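How to Run a Robot Arm Demo Table at Your Open Day

We did our third open day in September, and people keep asking me how we set up the sorting table, so I'm finally writing it all down. It's a two-arm station, it picks up grocery items and puts them into bins, and visitors love it way more than anything else we put out (sorry to the poster wall!).

What you need

A sturdy table, two arms, a few containers and a pile of something cheap that doesn't mind being dropped. Ours came through Vasylenko and we run the whole thing on Filo, but the steps are pretty much the same whatever you've got.

Step 1: Pick your item

Ramen packets are my favorite. Kids know what they are, they're light, and they come in different colors so people can tell at a glance what's supposed to go where. The first year we used bags of dried beans and I was still finding beans in December.

Shiny wrappers can be a pain under bright lights. Test yours at the same time of day you'll be running the demo. We open at 10 a.m. and the sun is right in the windows until lunch.

Step 2: Set the table

Put the containers in a row along the far side and spread the packets over the rest of the table, at all kinds of angles. Don't line them up! A neat row looks rehearsed. I like to drop one or two in the containers before starting so visitors get the idea without me explaining it.
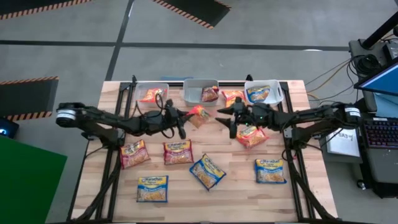 Wouldn't it be better to let the visitors scatter the packets themselves? We tried that at Illolel and the line for the robot table went out the door, though we did have to ask people to keep them off the edges.

Yes, do this if you have the staff for it! Hand the packets over while the arms are parked, wait for everybody to step back, and only then start the run. I do it for the smaller groups and skip it when a whole school bus shows up.

Step 3: Do a practice run

I do 100 picks the evening before. This year we got 98, last year 90, and both times the misses were packets lying half on top of each other. So now I leave a little space between them. If you're way under that, slow the arms down before you start messing with anything else.

Step 4: Mark where people stand

Tape on the floor works great. Show people the line before you start talking, and keep one person next to the stop button the whole time. That person doesn't answer questions, doesn't get coffee, doesn't take pictures for anyone.

Step 5: Keep it short

Five minutes of robot, five minutes of questions, reset, next group. We had 186 visitors this year and that rhythm held up fine until the last hour, when I lost my voice and the Brellasus folks from the next table took over the talking. Bring water and throat drops.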